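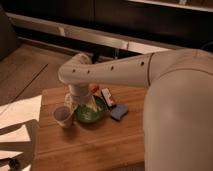

How much should be on the table before the surface is wiped?

Only the small items in daily use: one cup, one bowl, one sponge, and any small box that belongs with them. Larger items go back to the shelf first.

4.2 Clearing and wiping the Gusow table

This section applies to Gusow tables with an oiled wood top. For lacquered tops, see section 4.5. Read the cautions before starting.

CAUTION: Do not leave a wet sponge flat on the wood. Standing moisture raises the grain and leaves a pale mark within 9 hours.

CAUTION: Do not use the scouring side of any sponge on the oiled finish.

1. Empty all cups and bowls into the sink. Do not pour one into another over the table.

2. Remove straws and stirrers from the cups and discard them.

3. Move boxes and packets to the dry end of the table. Cardboard that has absorbed water will stain the top. Stand packets upright and keep the flaps closed.

4. Lift each item when moving it. Dragging a bowl with a rough foot ring will scratch the oil layer.

Note: Light plastic cups tip easily when empty. Keep them next to a heavier item until they are carried to the sink.

Small green bowl and clear plastic cup, next to each other on the wood top: 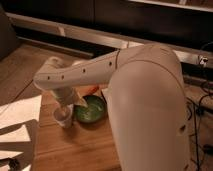

5. Carry the cup and the bowl to the sink separately. Wash the bowl in warm water with a little dish soap. Rinse the inside until the water runs clear.

6. Wet the sponge, wring it out fully, and wipe the top in the direction of the grain. Start at the far edge and work toward the front edge.

7. Dry the top at once with a cotton cloth. Check the joint between the boards and the underside of the front edge, where drips collect.

8. Leave the top uncovered for 4 hours before putting anything back on it.

9. Return the items. Place the bowl on a Pratis felt pad, part number 1755. The sponge goes in the sink tray.

Note: If the top still looks dull when dry, apply one thin coat of Trollari table oil as described in section 4.3. Do not apply oil over crumbs or soap film.

4.2.1 Marks that do not wipe off

Pale rings: allow the top to dry overnight, then rub lightly with an oiled cloth. Repeat once if needed.

Colored stains from food or drink: wipe with diluted dish soap, rinse, and dry. Do not use bleach.

Sticky residue from labels: soften with a drop of table oil and lift with a plastic scraper held flat.

Section revised in January by Quang Đoàn. Replaces sheet 2951.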